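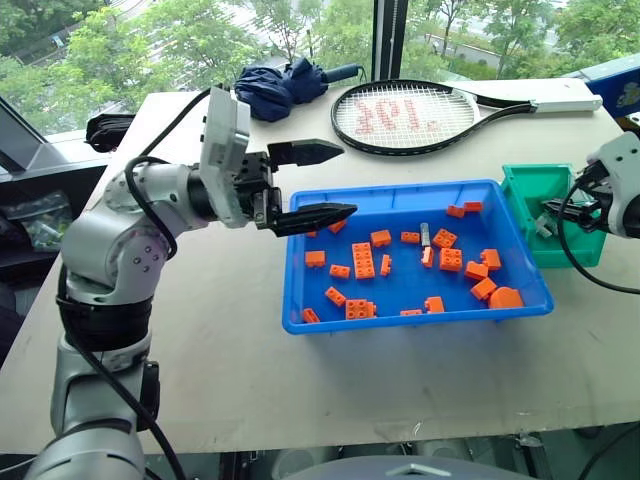 What file types can I bring into Poveven?
OBJ and FBX both work, and so does glTF if you save it as a single file. I use FBX for nearly everything because it keeps my object names, and I'm hopeless at renaming things later.

My model comes in tiny (or enormous!). What did I do?
Your units don't match, that's all. Open the import panel, look for Scene Scale and set it to whatever your modeling program uses. If the model's already in, delete it and import again. You can scale it by hand, but then your bevels go funny and you'll be back here asking me about bevels.

How many frames should a turntable have?
I did mine at 305 for years, for no good reason, and they were way too slow. Now I make them much shorter and let them loop. Set the last key one frame past the end so you don't get that little hiccup when it starts over.
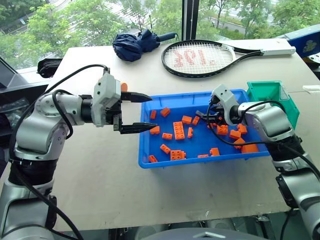

Toy bricks in a blue bin, next to the windows

Why are my renders so grainy?
Usually it's too few samples. The default in Poveven is 25, which is fine for checking your lighting and not much else. I go up to 2600 for glass and then go make dinner. Before you crank it, though, try the denoiser on a low setting. On matte stuff I can hardly tell the difference.

Can I use my own HDRI for lighting?
Sure! Drop it in the Daher folder (I know, silly name, it was called that when I got here) and restart. If it shows up black, resave it as EXR.

My textures turned pink. Help?
Pink means the file has moved. Go to Missing Files, point it at the right folder, and it'll find the rest by itself. Mostly. PSDs I still have to do one at a time.

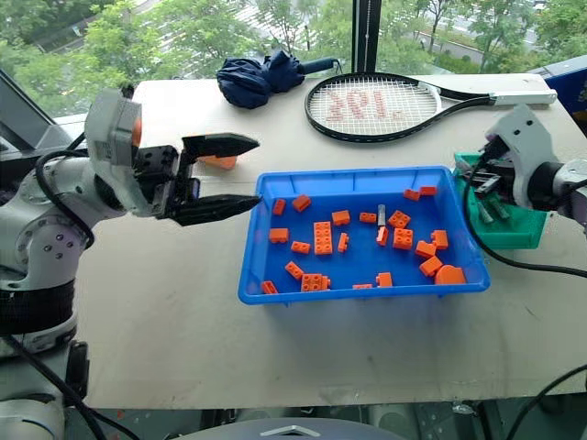

Adhiambo Mfaume wrote in to say that packing the textures into the project before saving fixes the pink problem for good, and that the file size didn't bother her once she'd switched her normal maps to PNG. I've tried it since on two old projects and it works, so do that.

Will you cover animation rigs?
Maybe in January. I've got 4 half-written pages on it, and the one about shoulders still makes no sense, even to me.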